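Search this magazine Enter keyword Go
Last updated 4th October

The cups that stay by the tap

By Shalini Bajpai

When I moved into my first shared studio, I was told about the heating, the keys and the bins. About the cups I had to learn alone. I took a nice blue one from the shelf on my first morning, and at noon a man came to my desk and asked, very politely, if I had finished with it. It had been his for 14 years.

Since that time I look at cups wherever I go. Offices spend much money on chairs and lamps, but the thing a person holds in the hand ten times in a day is usually left to chance. Somebody brings a mug from home, somebody leaves the job and the mug remains. In January I began to visit small workplaces and ask them what they drink from, and I have now a notebook full of answers.

At Pindby, a bookbinding workshop, everything is enamel, because the floor is stone and they were tired of sweeping. At Després, where they translate manuals for kitchen machines, each person has a thin glass with a ribbon at the foot. The ribbons get wet and must be changed often, but they are fond of them. Flotano, which repairs boats in the summer and does paperwork in the winter, uses paper cups, and the people there are a little ashamed of it. They had calculated that they used 756 of them in one season, and the number was written on a card above the kettle.

Plastic has a poor name in this company of enamel and glass. I understand why. Old plastic becomes cloudy, it takes the smell of coffee and does not give it back. Still, I have come to like it for water. It is light, it can fall from a table without any drama, and when it is a little see-through it takes colour in a way that a ceramic mug cannot. A pale green or a pale pink is hardly a colour at all until the light comes in from the side.

The surface matters too. A smooth cup slips when the fingers are damp, and close to a sink the fingers are often damp. Small dots or bumps pressed in the wall of the cup give a better hold, and they hide the fine scratches which come from washing. I would choose them again and again over the plain ones.
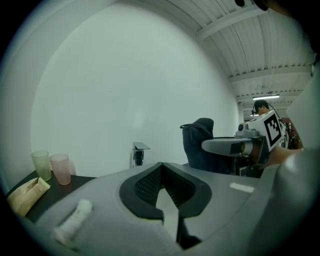 A pair in two colours

The green and the pink make a good couple on a dark table. They have the same kind of dotted pattern and the same shape, narrower at the base than at the rim, so the eye reads them as a set, and the colour does the work of a name label. One is yours, one is mine. For two people sharing a room this is enough. For more people I would add other pale shades from the same family and avoid mixing in a strong red, which makes the others look washed out.

A dark table top is kind to such cups and unkind to everything else. Crumbs show, rings of water show, and a crumpled paper packet shows most of all. I keep a shallow tray for small papers and empty it in the evening.

At Skultex, a knitting studio that I visited last, they have made one rule only: the cups live within an arm's length of the tap. A cup that must be carried across the room is a cup that spends the night on a windowsill. Their shelf cost 20 euros and holds eight cups, and there has been no quarrel over it so far.

I tried the same at home, where I have a very small kitchen and too many mugs. I gave most of them away and bought two plastic cups with a bumpy pattern. My husband uses whichever is closer, so the system of colours has not yet succeeded with us.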